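Ticket 396: Family events listing shows wrong sessions when filtered by age
Opened by: Kaisu Tikkanen, Lokuldale Family Guide
Assigned to: Thilini Haque, web support
Status: Closed

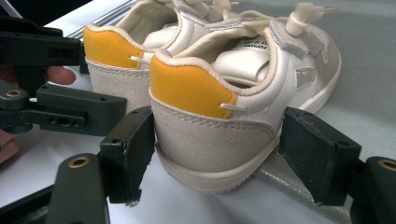

Children's shoes, white with a yellow heel tab

Reported problem

The "What's on for families" page is showing events in the wrong age group. If you choose "Under 5s" you get the climbing taster at Pradalden Leisure Centre, which is for ages 7 and up. Toddler Tumble at the same centre doesn't appear at all unless you clear every filter. Two parents have rung the centre to complain and one turned up with a three-year-old for the climbing.

It also happens on my phone. I have tried a different browser and logging out.

First reply (Thilini)

Thanks, I can see the same thing here. Please send me the name of any other event you know is wrong, and tell me whether it was typed in by hand or came in through the Tridden import.

Reply (Kaisu)

Wrong ones so far:
Climbing taster, Pradalden -- imported
Toddler Tumble, Pradalden -- imported
Pond dipping, Wijesinghe Park -- imported
Library rhyme time -- typed in by me, and this one is right

The puppet workshop is also in twice, with different start times. The 10 o'clock one is correct.

Log

2026-03-04. Checked the import settings. Tridden sends two age fields, "age from" and "age to". Our listing reads them in that order. In the latest file the two columns have swapped places, so the climbing taster (7 to 13) comes through as 13 to 7. The filter doesn't know what to do with that and falls back to the first group in the list, which is Under 5s.

Toddler Tumble has a blank in "age from". After the swap the blank sits in "age to", and the filter drops any event with no upper age.

Changed the import to read the columns by name. Ran it again on the test site. Climbing taster now under "5 to 11" and "11 and over". Pond dipping correct.

Toddler Tumble still missing. The blank was being read as text. Set a blank "age from" to 0 and ran it again. It now shows under "Under 5s".

Copied the change to the live site and cleared the page cache. The old results were still showing on the Pradalden venue page, which has its own cache. Cleared that as well.

Puppet workshop: this is a separate fault. The organiser changed the time and Tridden issued a new event number, so we kept both. Removed the old entry by hand. The import will do this again if another organiser changes a time in the same way. Raised as its own ticket.

Reply (Kaisu)

Looks right on the computer. My phone is still showing climbing under the under 5s.

Reply (Thilini)

That will be the copy saved on your phone. Close the tab, open the page again and pull down to refresh. If it is still wrong after that, send me a screenshot with the filter showing.

Reply (Kaisu)

Fine now. Can you leave the age group names as they are until the May half-term listings are up? I have a leaflet at the printer that uses them.

Reply (Thilini)

Yes, no changes planned to those. I have asked Tridden to warn us before they move columns. No answer yet. Closing this one -- please reply here if the ages go wrong again and it will reopen.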